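The Instructor of Record

Filed at the Naldale Annex, 11/04/2026

The Office of Manual Instruction at Lorholm requires that every demonstration be entered by the operator who performed it, in plain language, before the end of the shift. The present entry concerns the packing task and is submitted by the operator at Station 39.

The task was assigned under the Stumix contract. Two articles are to be placed in a blue tray, one by each arm. The operator wears the gloves and the visor, and the arms on the far side of the partition do as the operator does. The learner, which the Office has registered under the name Qiu, keeps what it is shown. The Office has ruled that Qiu is to be shown each task 900 times before it may attempt the task alone. 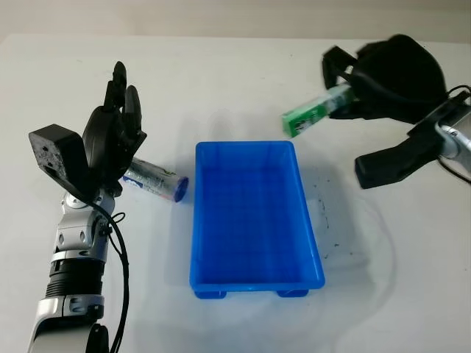
Remarks on Conduct

Operators are reminded that Qiu does not distinguish between what is meant and what is merely done. A hand that pauses over the tray teaches pausing. The operator acknowledges having received this reminder in writing on two occasions.

At demonstration 436 the operator paused. The left hand had closed on its article, and the operator was thinking of a kitchen in which groceries used to be put away by two people, one of whom always set things down very softly, as though someone were asleep in the next room. The pause was recorded. The operator did not request that it be struck from the record, although the form provides a box for such requests.

The demonstrations that followed were performed to standard. A supervisor reviewed them from the upper office and returned them without comment, save for a note that the carton should be released lower, so as not to drop.

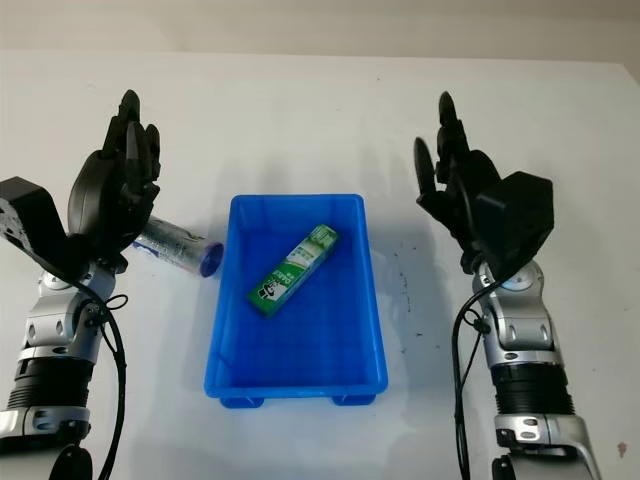 Demonstration 497 was the last of the shift. The operator removed the gloves, signed the sheet, and remained at the partition while Qiu was permitted a single unguided trial, as the schedule allows before the full count has been reached. No result from such a trial may be used in grading.

The left arm took up its article and carried it to the tray. Over the rim it stopped. The interval was longer than any permitted by the standard, and the supervisor rang down to ask whether the line had failed. The operator replied that it had not. The arm then lowered the article and set it down very softly.

The Office has asked whether the fault can be traced to a particular demonstration. The operator has left that line of the form blank and will report to Station 39 for the next shift as assigned.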